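## Keeping Two Arms in Step

The two-arm sorting cell at the Larnden workshop runs on a simple rule: no shift begins until both arms have been checked against the same table. The Dela Peña technical office, which maintains the cell under contract, wrote the procedure in February and has changed it little.

Work starts with the power off. A technician wipes the rails, tests each bracket for play and follows every cable by hand from the base to the wrist. Cable wear is the most common fault in the log. A loop that is too short pulls at the joint; one that is too long can catch on the rail.

The arms are then brought up singly, at 12 percent speed, and sent to a reference point over the middle of the table. An error of more than 2 millimeters calls for recalibration, a task that takes 28 minutes — longer if a finger has to be replaced.

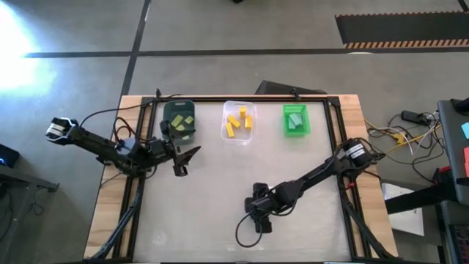 Issue 28 | Page 12

Bins and blocks come last. The open containers stand along the far side of the work surface, leaving the near part bare, and the grippers are checked with nothing in their grasp before any block is moved.

Wrist cables are changed after 200 hours of operation, whatever their condition. Larnden has asked that the same interval be applied to its second cell at Trurari, where inspections are still made by calendar month.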